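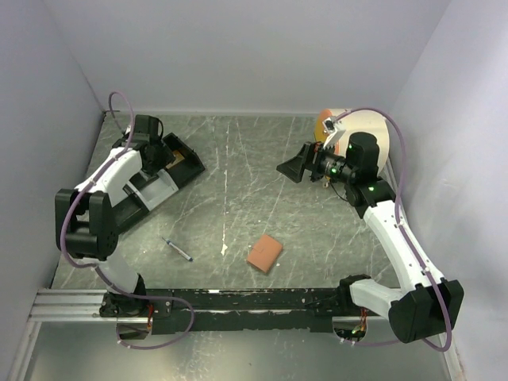
Tae-yang Ji wrote that the dividend reinvestment plan was the best money decision of the past year, and that anyone holding Kandstead stock should at least read the enrollment form before settling for cash. That comment under another thread got me all fired up to ask this!

I own 628 shares of Kandstead in a regular taxable account, bought in small bites over the years. Right now the dividends land as cash and I mostly forget they're there. If I switch to reinvesting, do I still owe tax on money I never touch? And what happens to my cost basis when I end up with little slivers of a share every quarter? I love this stuff but the paperwork side is new to me.

Posted December 2022

pombridge_reader
Yes, you still owe tax. In a taxable account a reinvested dividend is treated as if you got the cash and then bought shares with it. It shows up on your 1099-DIV either way.

The good news is that every reinvestment adds to your basis! Say a quarter's dividend is $30 and it all goes into new shares. Your total basis goes up by $30, so you don't get taxed on that same money again when you sell. People forget this all the time and overpay. Each purchase is its own lot with its own date, so for the newer slivers the one-year clock starts fresh. Your broker should be tracking the lots, but download the statements anyway and keep them somewhere you'll find them. I moved brokers in May and two of my old lots came over with the basis blank (fixed in one phone call, thanks to my PDFs).

Okafor
I do it with everything, set it and forget it. Great way to build up a position!!

Lena in the valley
Agree with the first reply, and one more thing to watch: wash sales. If you ever sell some Kandstead at a loss and a dividend buys new shares within 30 days before or after, part of that loss gets disallowed for now and added to the basis of the new shares. It's usually a tiny amount, but it makes a mess of the form. I turn reinvestment off well ahead of any sale like that and switch it back on later.

Also check whether your plan runs through the broker or the company's transfer agent. Mine for Pornitz was with the agent, and they charged a fee to sell. Have fun with it, watching the fractions add up is a real kick!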